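Print this page | E-mail this to a friend

Student Builds > Arms and Pushers > Getting Started

Block sorting by pushing: arm keeps scattering the group

Posted by Hiếu Võ

I'm in a first-year automation course at college and our group has a project due in November. The task is called colour separation. You get a mixed set of coloured blocks on a board and the arm has to push the ones of a named colour away from the rest. No grasping is allowed. The only tool is a straight rod with a rounded tip, pointing down, and you can move it in the plane of the board at whatever height you set at the start.

Our code is split into three parts. One finds the blocks with an overhead camera, one picks which block to push and in which direction, and one drives the arm. The finding part works well enough. The driving part works. The problem is the middle bit.

If a block is on its own we can push it more or less where we want. If it's touching other blocks, the whole group moves and usually spreads out, and then the next push is planned on positions that are wrong. We also get a lot of rotation. A cube will start off going straight and then swing around the rod and get left behind. The star shapes are worse, because the tip goes into the gap between two points and drags the block sideways when we back off.

We've logged 566 pushes so far in a spreadsheet (start position, end position, shape, speed). I was hoping to fit some sort of model to that, but I'm not sure it's enough, and one of the guys in the group thinks we should just slow the arm down. Is there a standard way to do this? We have the arm in the lab for another 7 weeks and share it with two other groups.

Filed a few hours later to add: the board is plain wood with a smooth finish and it sits loose on the table. We're using the Vidal controller library that came with the course, nothing fancy.

Sosidier replied

Slow it down. We did the same unit a couple of years ago and our speed was set to 3000 in the config, whatever units that was, and everything flew. Dropped it a lot and it was fine. Also clamp your board, it will creep.

Nostness replied

Slowing down helps, but it won't fix the rotation on its own. At the speeds a course arm runs at, the blocks stop almost as soon as you stop pushing, so what matters is where the rod touches and which way it's going. If the line of the push goes to one side of the middle of the block, the block turns. With a single round rod you only ever have one point of contact on a flat face, and that's unstable. A small error at the start gets bigger the farther you push.

So the first thing I'd change is the length of the push. Do a short one, lift, look again with the camera, plan again. It feels slow when you watch it, but you'll spend less time than you do now chasing blocks. Ours went from long sweeps to pushes no longer than the width of a cube, and the planner got simpler because it never had to predict very far ahead.

Second, don't push a block that's in a group toward the group. That sounds obvious, but check your direction picker, because ours was choosing the straight line to the goal every time and the goal was often on the other side of the pile. Work out which side of the block is free, put the rod down on the side facing away from open board if there's a gap for it, and push outward. If there isn't a gap, take the outside block first even if it's the wrong colour.
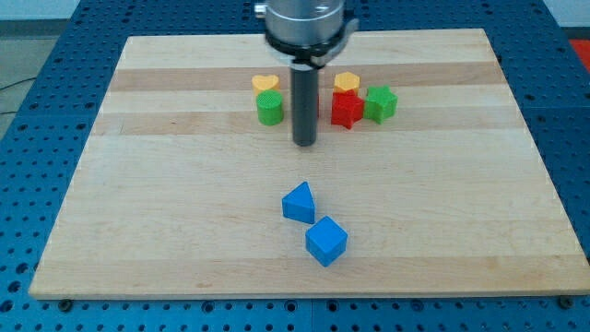 Pick your easy colour first. When one colour is already clear of the others, leave it alone and mark it as done in the program, then plan around it as a no-go area. We lost a good part of one lab session because the arm kept "improving" two blocks that were already fine.

On the stars, treat them as circles when you plan the approach and lift straight up at the end of the push. Don't back away along the board. The dragging you describe is from the tip leaving sideways while it's still down between two points. Hearts do it too, at the notch.

As for the model, I'd put the spreadsheet to one side for now. You can use it later to check how far each shape turns for a given offset, and that would make a decent section in the report. I wouldn't train anything on it until the short pushes are working — you'd be learning the habits of the old planner. And agree with the above about clamping the board. Check the camera calibration again after you do it.

Hiếu Võ replied

Thanks both. Our direction picker was doing exactly that, straight line to the goal. Changing it tonight and booking the arm for the morning.

Related threads

Rod height: how close to the board is too close?
Zelten arm won't home after emergency stop
Overhead camera sees two touching cubes as one block
Writing up failed runs in a lab report

Tags: robot arm, pushing, student project, planning, college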